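Barau table-top handling set: README and rules of use

Read this before you load anything. Most complaints we get about the Barau set come from people who took the success labels at face value, and we would like fewer of them.

What is in it

700 episodes of two-arm work on a table: packing, unpacking, opening and closing soft containers, moving toy food about. Each episode has video, joint positions, gripper state and one line of task text. Two operators' notes are included where they exist. They often don't.

Where the rules came from

We started with the Hamann checklist, which asks for a tidy workspace, a fixed camera and a signed-off task list. Fine as far as it goes. It says very little about what counts as a finished task, and a lab can tick every box on it and still publish rubbish. The Adside guidance is longer and no better on this point. So we wrote our own, and you should be as suspicious of ours as we are of theirs.

Rules we hold ourselves to

1. The task text is written before the episode and never edited to match what the arms did.
2. Failed attempts stay in. If you find a folder with a 100 per cent success rate, report it as a fault.
3. A grasp counts when the object is held clear of everything else for 2 seconds. Touching it does not count.
4. The camera is not moved during a session. If it is knocked, the session ends.
5. Nobody stands within reach of a powered arm, whatever the speed limit is set to.

Known weak points

Rule 3 works well for hard objects on a bare table. It works badly for bags. A fixed camera sees only part of what is inside, and a reviewer has to guess whether the gripper has hold of the fruit or the lining. 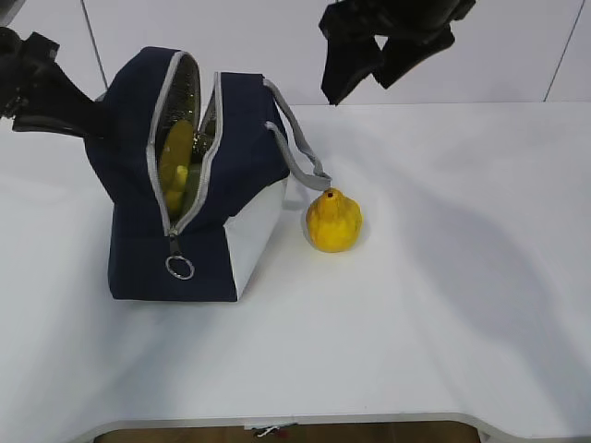
We had some 5 reviewers label the bag episodes and they disagreed often enough that we no longer publish a single score for them. Zosteck's loader still averages the labels into one number. Turn that off.

Toy fruit is also a poor stand-in for food. It doesn't bruise, and a policy that squeezes too hard will look perfectly good here. Please don't cite this set as evidence of safe food handling.

Changes

November: bag episodes moved to their own folder, old scores removed.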